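The pretend greengrocer's, and why I'm still thinking about carrots

I had meant to write about the hallway this month, and I will get to the hallway, but I've been distracted by vegetables. Artificial ones, at that. Those of you who have been reading for a while will know I help out with the fitting of the pretend shop at Ornbridge, and that since August I've talked of very little else to anybody who'll sit still long enough. My sister has started changing the subject to her knees.

The idea of the place is simple enough. People come in with a basket and a list and have a go at doing the shopping, as slowly as they like, with no queue huffing behind them. Some are small children and some are getting their confidence back after an illness, and both lots are equally fussy about the state of the veg, I can tell you! So it has to look right. We had 339 pieces of produce delivered in one go, all jumbled together in bags, and I spent a very happy afternoon with a flask of tea sorting them out on the floor before a single one went near a bin.

I did have a plan on paper. I wanted the greens kept apart, so that you'd never have one long stretch of the same colour, and I wanted the carrots somewhere in the middle to cheer things up. Well, the plan lasted until I ran out of bins, and then the carrots had to share – and I've come round to it completely, the orange looks so much brighter with something dark and glossy lying on top.

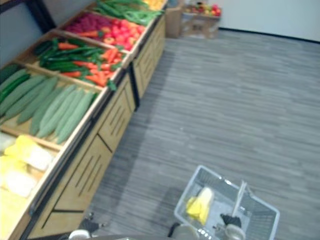

Vasiliki Manolakis wrote to me afterwards that she would have put the beans at the front, as they're the thing people always want to run their hands through, and that in her father's shop the tomatoes were never allowed next to anything red. I have read that email several times. I think she's right about the beans, and I'm still arguing with myself about the red, because red beside deep magenta does look rather splendid from the far end.

The wooden unit itself I love without any reservations. It's a pale, plain sort of thing, and the bins tip towards you a little, so everything seems to be offering itself up. The woman at Botha who quoted for it wanted to talk us into a painted finish, dark green with gold lettering, very much the old-fashioned grocer, and I was tempted for a whole weekend. But paint chips, and baskets get swung about at just that height. We stuck with bare wood and I haven't been sorry once.

What I hadn't bargained for was the slots. The panels along the front have narrow slanting slots cut into them, which I thought terribly smart when I saw the drawing, and they are smart. They are also, I suspect, going to be a magnet for fluff. I've been trying things out at home on an old louvred door (it lives in the shed, don't ask) and the best so far is a soft paintbrush, an inch wide, worked along the slant and then a damp cloth wrapped round a lolly stick for the ends. A hoover nozzle just skates over the top. Somebody at Costari recommended a special tool that cost more than my shoes, so I've left that where it was.
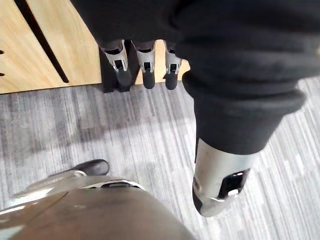

One reader, replying to my last post, said a pastry brush does slots beautifully and goes through the dishwasher after, and that she does the bottom ends first so the dust doesn't pack down into the corner. I'd been starting at the top like a fool, so thank you, I shall be trying that on the shed door tonight.

Next on my list is labels. I'd like proper little cards with the name and a price, handwritten, big enough to read without hunting for glasses. My first thought was to clip them to the front lip of each bin, but I worry they'll be knocked off by elbows, so I may try standing them up at the back among the cabbages. If you've ever run a stall or a school shop and found a way of keeping cards upright, do leave a comment and tell me what you used. Blu Tack has already let me down.

And the hallway will be in the next one. I've bought the hooks.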